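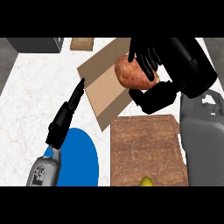 3.2 The practice kitchen

Figure 2. The simulated counter from above, with a potato in the right hand and the left gripper beside the folded cardboard.

We should say at the outset that neither of us had meant to build a kitchen. The project began in the shared workshop at Mernby with the idea of getting two arms to put away a bag of shopping, and for most of the first winter we tried to do this on the bench itself, with real vegetables, real crumbs and a good deal of sweeping up. By February we had worn out one set of finger pads and our welcome at the neighbouring lathe, and it seemed kinder to everybody to move the early practice into simulation and come back to the bench once the arms had better manners.

The simulated counter is therefore modelled on the sort of kitchen that members of the workshop have at home. It has a marble top, a chopping board, a blue oval mat or plate, a few things pushed to the back and an appliance along the right-hand side. We call it Villdale, after the street where one of us lives, and the name has stuck to the software as well. The two arms are deliberately not a matching pair. The left one (a grey forearm ending in a black gripper with a narrow tip) is the simpler of the two and does the nudging and steadying, while the right one carries a black hand with long jointed fingers and does most of the picking up. This mirrors the pair on our bench, which we put together over a long stretch of evenings as parts came our way.

The potato deserves a word, as it took up more of our time than any other object. Our first version was a plain smooth ellipsoid, and the hand learned to hold it beautifully and then dropped every potato we bought. We went back and gave it a less regular shape and a mottled russet skin, with small dark speckles and a paler patch, so that the vision part of the system would meet something nearer to what comes out of the sack. In Figure 2 the fingers are curled over the top and right side, with the thumb and palm wrapped beneath from the lower right. We grew rather fond of this grip, which we refer to in the logs as the Prothero grasp, and it is the starting point for all the trials in Section 4.

The cardboard was an afterthought, and we are very glad of it. A partly folded box lying across the middle of a counter is a nuisance to a robot in much the way it is to a person: it has two tones of brown, a crease down its length and edges that can easily be mistaken for the edge of something else. We model it as two stiff panels joined by a soft hinge, which is crude but runs quickly on the old workshop computer. The potato may be held directly over it, as in the figure, and the left gripper may come very close to its edge, so the contact margins had to be set with some care.

Each practice session consisted of 80 short episodes, and the lighting and the positions of the loose objects were shuffled between episodes. We kept 1441 episodes in all after throwing out those in which the physics misbehaved, and a further 800 were set aside for testing and left alone until the end. An episode was stopped early if the hand pressed on the counter for longer than 5 seconds, a rule we brought over from the bench, where it had saved us a motor or two. The object files and the settings for the hinge are kept with the rest of the Redevbridge build notes, and we would be delighted if other home builders took them and made a messier kitchen than ours.

14 shares
3 comments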